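Treaty Practice Forum > Procedure and Credentials
Thread: Contested delegation and quorum under the Haltutitz Convention

annexb
Aug 23, 2024
I am trying to settle a point about the December session of the Haltutitz river commission and would like to hear from people who have read the rules in full. The Convention has 20 parties. Rule 2 sets quorum at "a majority of the parties, represented by accredited delegates." So eleven. The summary record shows eleven delegations in the room when the dredging schedule was adopted.

The problem is Ziseo. Two sets of credentials had been filed for it, one signed by the ministry of the outgoing government and one by the interim council. The chair seated the interim council's people provisionally and referred the question to the credentials panel. The panel did not report before the session closed. If Ziseo is taken out of the count, there were ten delegations and no quorum, and the dredging schedule was never adopted.

My reading is that "accredited" means accredited, and a provisional seat is something less than that. Has anyone seen this argued properly?

portage_clause
Seated provisionally means seated. Most procedural codes I have worked with say a delegate whose credentials are challenged keeps the same rights as everyone else until the challenge is decided. The Haltutitz rules say nearly the same thing in the section on challenges. If that delegate can speak and vote, it would be strange for the same delegate to vanish when the secretary counts the room.

annexb
The section on challenges says the delegate "shall be seated provisionally with the same rights as other delegates." Being counted toward quorum is not a right of the delegate. It is a fact about the meeting. I don't think the sentence reaches that far.
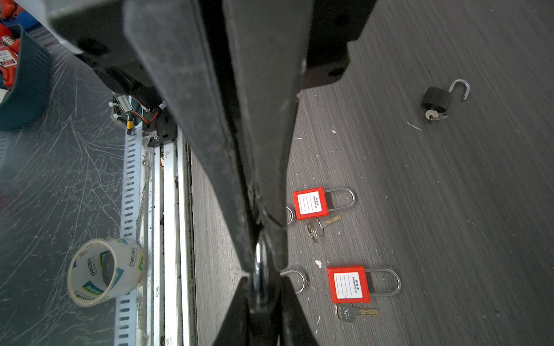
Gripper fingers with a silver cylinder between them.

lowwater
I would separate two questions that keep getting merged in this thread.

First: was Ziseo, the party, represented? Second: was the person in the chair accredited? The Convention is between states. Both sets of credentials came from Ziseo in the sense that each claimed to speak for the same party, and there was no third claimant. Whichever set the panel ended up accepting, the party was going to be represented by one of the two. The party was therefore present in a way that an absent party was not.

The weak point is the word "accredited" and I admit it. But Rule 2 was drafted when credentials were checked at the door by the host ministry, and the panel did not exist yet. The word had a narrower meaning then. A delegate with a signed letter was accredited. Examination came later, if anyone asked for it.

stackroom9
"One of the two was going to be right" does not work. The outgoing government's delegates were in the corridor and left before the vote. If the panel had found for them, then the people sitting in the chair had no authority at all, and the ones with authority were outside the room. On that outcome Ziseo was not represented, full stop. You can't lend the presence of one delegation to the other.

lowwater
Fair. I would then fall back on the rule about challenges, same as portage_clause. Acts done while a provisional seat is held are normally left standing even if the challenge later succeeds. Otherwise every challenged session would have to be reopened, and anyone wanting to block a vote would only need to file a second letter.

stackroom9
That last part is an argument from convenience. It may be a good one, but it should be labeled as one.

portage_clause
It is also an argument from the drafting history, if you have the patience for it. The preparatory papers for the Tesfamariam Protocol, which amended the Convention and created the panel, run to about 200 pages in the English set. Most of that is tonnage tables. The discussion of credentials is short and sits near the end. One delegation proposed that a challenged seat should not count toward quorum. The proposal was put to the drafting group and withdrawn after an objection that it would give any two rival ministries a veto over the whole commission.
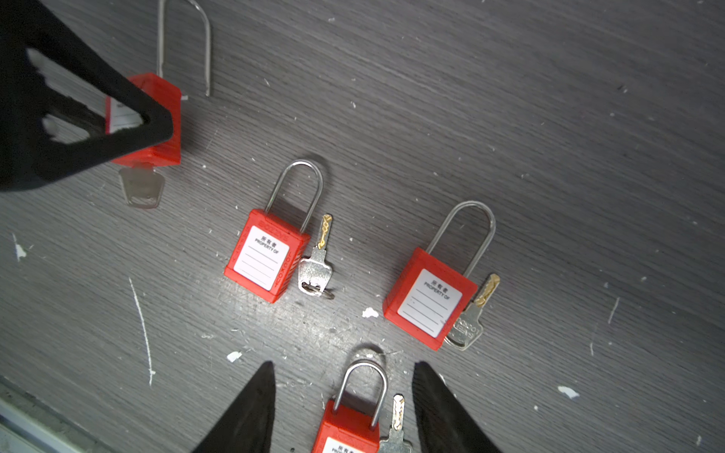
I put some weight on the withdrawal, though less than people usually do. A withdrawn proposal can mean that the group rejected the idea. It can also mean that the sponsor was satisfied the existing text already covered it, and in this case the sponsor made no statement either way. What does help is that the objection was recorded and no delegation answered it. Paragraph 205 of the drafting group's report repeats it in neutral language and moves straight on to the budget annex. I would cite that paragraph before I cited the withdrawal.

annexb
Thank you, I did not have paragraph 205. The copy I was using stops before the final report. Is the full English set online anywhere?

portage_clause
The commission's own site has it as scanned volumes with no text layer. Gisatex has a searchable version but you need a library login, and their paragraph numbering slips by one after the second annex because they treat the corrigendum as a paragraph. Check against the scans before you quote.

stackroom9
Confirming the Gisatex numbering problem. It has been reported. I have also seen it in their Protocol text, where the final clauses are out by one for the same reason.

lowwater
On the substance again. There is a second route that avoids the word "accredited" altogether. Under the rules, quorum is presumed once the chair declares it, and a delegation may ask for a count at any time before a vote. The record shows the chair declared a quorum at the opening of the meeting. It does not show any request for a count. Under most codes a later objection is too late.
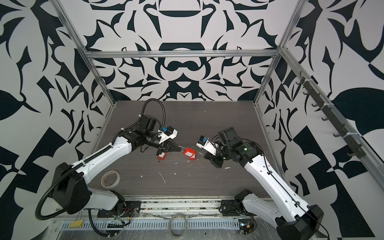 The presumption has limits, though, and these should be stated before anyone relies on it. A chair's declaration covers an ordinary doubt about who was in the room, such as a delegate stepping out for a call. It is less clear that it covers a doubt about whether a person in the room had authority to be there, when the chair had personally referred that doubt to a panel an hour earlier. The two rules on presence and authority are laid out in the text like the black-and-white pattern on that back wall, symmetrically, with each curl on one side matched on the other, and readers assume that whatever is true of one must be true of the other. I made that assumption for years. The presence rule has a time limit for objections. The authority rule has none.

annexb
This is the distinction I was missing in my first post. So on your view the failure to ask for a count closes the question of presence and leaves authority open?

lowwater
Yes. And since authority was left to the panel, you are back to what a provisional seat is worth while the panel has the file. I still think it is worth a full seat for all purposes, quorum included. I just don't think the missing request for a count gets you there alone.

rivermile
I follow the budget side and rarely post here. One practical point. The downstream parties have already paid their first contributions under the dredging schedule, including parties that were absent from the vote. Whatever defect there was in adoption, conduct since then has to count for something.

stackroom9
Payment by a party that was absent is evidence that it accepts the schedule. I would not go further and call it evidence that the meeting was quorate. Those contributions could also be read as advances on the old schedule, which had the same first installment. Did any of the payment notices refer to the December decision by number?

rivermile
Some did. I have only seen the ones that were attached to the audit report. The rest say "contribution, current period."

stackroom9
Then it is mixed. Useful for the parties whose notices cite the decision, of little use for the others.

portage_clause
I disagree slightly. Subsequent practice does not have to be unanimous in its wording. If all the payers transferred the new amounts by the new dates, the label on the transfer matters less. But you say the first installment was identical, so the test comes with the second one.

annexb
The second installment differs under the two schedules, so that will be informative. Meanwhile I have gone through the scans for paragraph 205. The text is as portage_clause described: it notes "a concern that competing communications from a single party should not prevent the commission from meeting." There is a footnote pointing to the verbatim record for that afternoon.

I am moving toward the view that the schedule was validly adopted, on the basis of the challenge rule read with 205. I still consider the drafting of Rule 2 defective, and I would not tell a client that the point is closed.

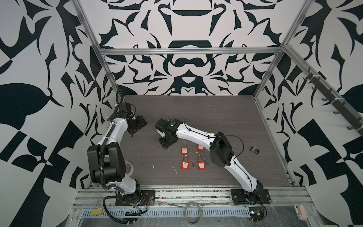 Two robot arms, ornamental panels on the walls.

stackroom9
Agreed on the drafting. The easy repair is to replace "accredited" with "accredited or provisionally seated." It needs an amendment to the rules and not to the Convention, so no ratification.

lowwater
Amending the rules now could be read as an admission that the old text did not cover provisional seats. I would want a sentence saying the change is declaratory.

stackroom9
Such sentences are cheap, and tribunals know it. I would include it anyway.

annexb
Does anyone have the verbatim record that the footnote refers to? The scans skip from the morning meeting to the following day.

portage_clause
The French volume has it, bound after the tonnage tables. I will post the page reference tonight.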